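Open day at Stullell: six robots, one glass of ice water

Posted in February by the guy who still washes his own dishes
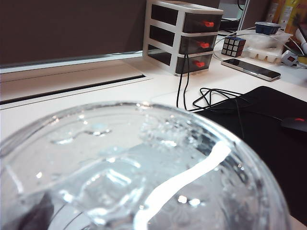 I went to the Stullell open day on Saturday expecting to be sold something, and I was. The building is out past the Pemomport ferry lot and parking was 6 dollars, cash only. They had 80 chairs set up for the opening talk and filled maybe half of them.

The talk was the usual stuff. Robots in the home, robots at work, robots that bring you a drink while you sit at your computer. The slide I wrote down said their system had learned from 1243 demonstrations. I asked what counted as a demonstration and whether the bad ones were in there too. I was told it was "a mix." A mix of what, I still don't know.

The desk demo was the one I wanted to see, mostly for the ice water. Clear glass is supposed to be miserable for these machines. You've got shine on the rim, ice floating around, and you can see the desk bent out of shape through the side. Add a mouse pad and black cable lying in loops behind it and it's at least a fair imitation of where people keep their drinks. I'll give them credit for that. Most demos I've been to used a foam block on a bare table.

My problem is what we were asked to conclude from it. The presenter kept saying "any desk." I saw one desk. I'd like to see it with the glass moved somewhere dumb, by a person who doesn't work there, with the lights off on one side of the room. I asked if a visitor could set things up and was told the schedule was tight.

I also asked how often it spills. "Rarely" is not a number. If it's one time in fifty I still don't want it near my keyboard.

The Hviid people across the hall had a towel folding station that was down for most of the afternoon, and their guy told me flat out that it was having a bad day. I stayed at his table longer than anywhere else.

Flallness is supposed to hold one of these in the spring. I'll go, and I'm bringing my own glass.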